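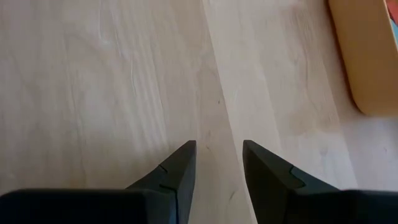 Irner Hay Samples is a small table of hay tests from riding barns that keep older horses and ponies. It has 458 rows, one row for one sample. The samples were taken from the middle of the bale, dried, and sorted by hand into leaf, stem, seed head and weeds. For the sorting we recommend a pale, matte tabletop like the one in the photo, with quiet wood grain, so that dark seeds are easy to find against it. Please brush the table between two samples.

Files
samples.csv: the main table
barns.csv: 16 barns, with region and type of storage
notes.txt: remarks of the barns, spelling not corrected

Columns in samples.csv
sample_id: text, never used twice
barn_id: the same as in barns.csv
cut: first, second or unknown
leaf_g, stem_g, seed_g, weed_g: dry weight in grams
dust: 0 to 3, judged by eye

Known problems
In 30 rows the cut is unknown. The barn Skinard changed its supplier in October and did not write down which bales were old. Dust was judged by different people, so please do not compare it between barns. Only 375 rows have all four weights.

Use
The table is free for teaching and for barn planning. It does not replace a laboratory test for sugar. If you publish with it, please name Irner and the Trernarport barns.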